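Home | Benches | Consumables | Field Kits | Contact

Pipette Tip Racks and Boxes

Plukmont keeps its sample-prep consumables in one gallery so that people ordering or repacking them can match part to part. Tip racks go out to the Purves site in lots of 20, and the boxes are reused until the hinges or walls crack. Oluwatosin Onuoha maintains the list; the current stock figure is 127 racks, entered 20th January.

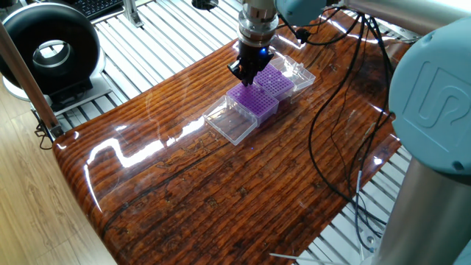 Two purple tip racks in clear housings, with an open, empty box lid in front. Varnished wood tabletop.

Rack color is the first check when repacking. Purple inserts go back into clear housings only - the frosted Zunda boxes are slightly narrower and the insert will not seat flat. Press the insert down at opposite corners, then run a finger along the edge. A raised corner will throw off tip pickup on the whole row.

Lids are stored separately from the racks, open side down. Wipe with a lint-free cloth and no solvent; the December batch crazed after cleaning with acetone and was written off. Replacement lids are ordered through Skirkerix, nearly 600 to a carton.

Corrections to part descriptions go to Vesna Halilović, with the shelf label copied in full.

Contact: Plukmont Stores Desk | Copyright Plukmont | Back to top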